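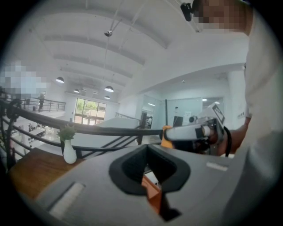 Hajji hits back at Ghoneim over "finished" jibe

Hicham Hajji has told his old coach to "say it to my face" after Ayman Ghoneim claimed the opener was finished as a serious batter two seasons ago and only kept his spot at Ernier because of his name.

Ghoneim, who left the club last spring, made the remarks on a cricket podcast. Said he had wanted Hajji moved down to number six. Said the dressing room "went cold" on him after that. And that the club picked the player over the coach.

Hajji didn't wait long. He put up a post late Saturday, a scorecard from the semifinal with his 119 circled in red, and one line under it. "Finished since when?"

By morning it had been shared by half the squad. Left-arm spinner Nabila Shawky's brother, who used to keep wicket for Ernier, added a row of laughing faces and then took it down again.

Asked about it after training, Hajji was short.

"He had two years to tell me I was done. Two years, same bus, same hotel. He never said a word. Now there's a microphone in front of him and he's brave."

Would he speak to Ghoneim? "He has my number." 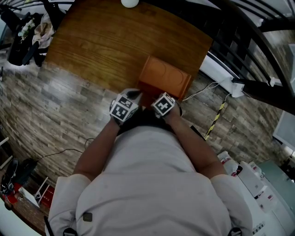

The argument goes back to the El Fassi Cup, when Hajji was left out of the opening game against Zullalo and then rushed back for the second. Ernier lost the first one chasing 200, all out for 70. Ghoneim now says dropping Hajji was his call alone and that he would do it again tommorow. At the time the club put it down to a sore hamstring.

Team manager Radwa Tazi would not be drawn on the hamstring. "That was a different season. Hicham is our player, he's in form, and he is opening the batting next week. I don't have anything else for you on that."

Not everybody is on Hajji's side. Former Ernier captain Catrin Parri, now doing radio, said Ghoneim had a point about the strike rate even if he picked a bad way to make it.

"Look at the powerplay numbers that year, they weren't good," Parri said. "You can ask a senior player to bat somewhere else. Thats what a coach is for. But you ask him in private, and you don't bring it up later to sell a podcast."

Ghoneim has not replied to the post. A message left with Misinow, the academy where he coaches now, was not returned.

Ernier play Zullalo again next week, 2 p.m. start. Hajji needs one more match to reach 300 for the club in all formats — the club says there will be a small presentation before the toss. Tickets still on sale at the gate, cash or card.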